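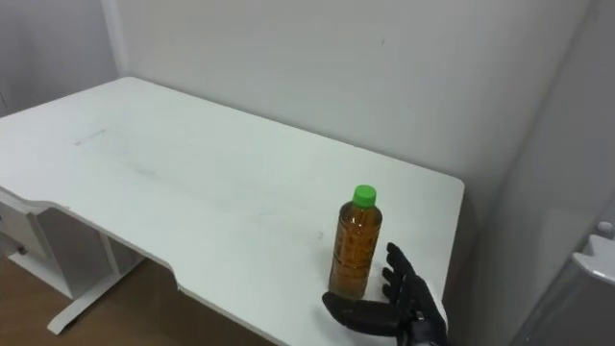 February is when I finally sit down and do my seed order, and if you have been getting this newsletter for any length of time you know I put it off every single year. The catalogs start landing before the holidays, I fold down the corners of nearly every page, and then they ride around in the car with me until the snow gets dirty and I start to panic. What I need more than anything is a clear stretch of table, something like that white desk with the scuffs and smudges on top and the curved notch in the front edge where you can pull your chair right in, so I can lay my packets out in rows and see what I have before I spend a dime on more. My own kitchen table has a bowl of onions on it and a stack of mail, and it took me most of a morning to get down to bare wood.

So, the old packets first. I keep mine in a cookie tin with a tight lid in the back hall, where it stays cool, and I sort them by the year stamped on the flap. Onions and parsnips I don't even argue with anymore. If they are older than last season, they go. Lettuce I'll give another year if it has been kept cool. Tomatoes and squash will surprise you, and I have had beautiful plants out of packets that had been forgotten in a coat pocket for longer than I'd care to admit.

If you can't decide, do the paper towel test. Dampen a towel, lay ten seeds on it, roll it up, slip it in a bag and set it on top of the refrigerator (write the name on the bag! I have stood there with three bags of mystery sprouts and felt very foolish). Check it in a week, or two weeks for peppers, which will not be hurried. If seven or more have sprouted I plant as usual. If it's four or five I sow thick and hope. Any fewer and I buy fresh.

Now for what I'm ordering this year. I'm going back to Rodora, the big flat-shouldered paste tomato that so many of you asked me about at the plant swap last spring. It is slow to get going and it looks like nothing much in June, and then along comes the end of August and you can't carry them all in. I cooked mine down with a little salt and put them up in pints, and we opened the last jar just a few nights ago over noodles. I was sorry to see it go. The seed comes from Borklow, and they have it listed as number 282 in the new catalog. Please use the number when you write out your order, as there is another tomato on the same page with a very similar picture and I got that one by mistake the year before last. It was fine. It was a perfectly nice tomato. It was not the one I wanted.

The other thing I'm excited about is greens. Tài Lục, who has the long bed by the south fence at our community plot, handed me a paper envelope in the fall with Diệp written across it and told me to sow it as soon as I could get a finger into the soil. Diệp is a leafy mustard, frilly at the edges, mild when it's small and with a good bit of bite once it gets up past your hand. I had a few leaves from his bed in October with rice and a fried egg, and I have been thinking about it ever since. He has saved it in his family's garden for years, and he says the trick is to let your best plant go to flower instead of eating it, which will be hard for me.

He has offered to share more, so if you would like an envelope, drop me a note and I'll pass your name along. You don't have to be a plot holder. He does ask that you save a little seed back at the end of the season and bring it to the swap, so there is always some going around.

A word about starting mix, as I get this question every year. I used a bag of Tristusitz last spring and liked it very much, though it comes bone dry and wants a good soaking with warm water the night before. If you pour water on the top it just sits there in a puddle looking at you. Stir it with your hands in a dishpan until it feels like a wrung-out sponge, cover it, and go to bed.

As for when to start, I do onions and leeks now, peppers in 2 more weeks, and tomatoes after that. I used to start tomatoes the minute I had the seed in hand and I'd end up with long pale things leaning on the window glass, and then I'd be carrying them in and out of the house all through April — my poor back. A shorter, stockier plant set out at the right time will catch right up.

Our group order to Borklow goes in at the end of the month. Put your slip in the coffee can by the library door, with your name, the catalog numbers and how many packets of each, and don't worry about shipping, we'll divide it up when the box comes. And if anybody has a spare heat mat they aren't using, mine quit on me over the winter and I would be so glad of a loan.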